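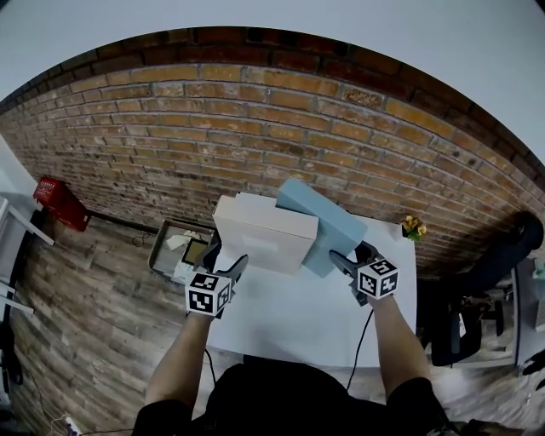 Lerlow, July

Boxing up small things on one table

A plain table against a wall is enough for most packing at home. It wants to be at a height where you can work standing, with space to reach across it from one side. A wall behind it stops boxes sliding off the back, and you can stand two of them up against each other while you decide which one to use.

Clear the surface first, apart from anything that lives there. A plant in the back corner does no harm if it is well out of reach of your elbows. Mugs go elsewhere.

Choosing the box

Put the item in the box before you do anything else. You want 2 cm of space on every side for paper. Less than that and a knock to the outside goes straight through to the contents. Much more and you will use up your paper filling it, and the thing will still shift about.

Used boxes are fine if the corners are sound. Press each corner with your thumb. If it gives easily, keep that box for clothes or tea towels. Old shoe boxes are all right for storage but the lids come off in the post, so put them inside something else or tie them both ways with string.

White and pale boxes show scuffs and old tape marks. They do for presents and for shelves where you can see them. For the loft, use the brown ones.

Keeping flat card

Boxes you are not using should be opened out and stored flat. Slit the tape with a blunt knife, fold the sides in and stand the sheets on edge behind a door or at the back of the table. Lying in a pile on the floor they get walked on, and in a garage they take up damp.

I keep a sheet no bigger than 64 cm along its longest side. Anything larger I cut down, saving the straight factory edges where I can. Cut pieces make good dividers for glasses and jars.

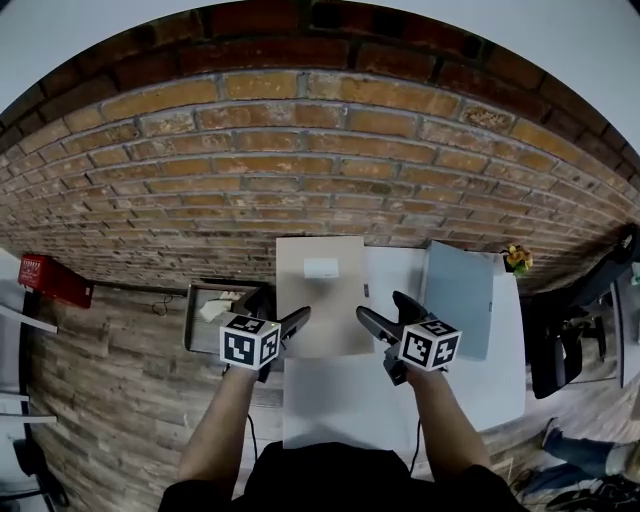 Paper is the other thing to sort out before you start. Crumpled sheets go in a shallow tray to one side, flat sheets in front of you. When you unpack something, smooth the better sheets out by hand and drop the rest in the tray. Those are your filling. Newspaper works but the ink comes off on pale china, so put a plain sheet next to anything you care about and the newspaper outside that.

To wrap a small object, lay it on the sheet near one corner, roll it once, fold both sides in and roll again to the end. No tape is needed on the paper if you pack it seam side down. Tape on the inner paper only makes it harder to unwrap and tears the sheet so it can't be used again.

Filling and closing

Heavy things go at the bottom, with a layer of crumpled paper under them. Stand plates on edge. Fill the gaps as you go, pushing the paper into the corners with your fingers, and finish with another layer on top. Close the flaps and tilt the box gently from side to side. If you hear anything move, open it and add more.

Tape along the centre seam and carry the tape 13 cm down each end — a short tab at the end peels up as soon as someone slides the box along a carpet. Two strips side by side are better than one strip pulled very tight.

Weight

Keep a box under 20 kg, and well under that for books. Brunello Greco, who used to pack for the Drutano furniture shop, told me to lift each one as soon as it is closed and take something out if I didn't want to carry it upstairs. I have stuck to that.

Labels

Write on the side and not the top, as the top disappears when boxes are stacked. Put the room and the main contents. "Kitchen, jugs and small bowls" will save you opening four boxes to find a milk jug. A white card tucked under the lid with a fuller list is handy for things going into long storage. 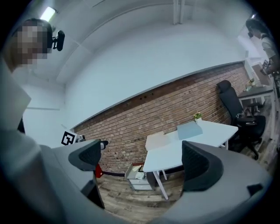 Brick below and white above, with a strip light overhead.

Finishing up

Sweep the tape ends off the table into a bag and hang the scissors back up. Closed boxes can stand by the wall with their labels facing out, heaviest at the bottom, and a hand's width left clear of the skirting board if it is an outside wall.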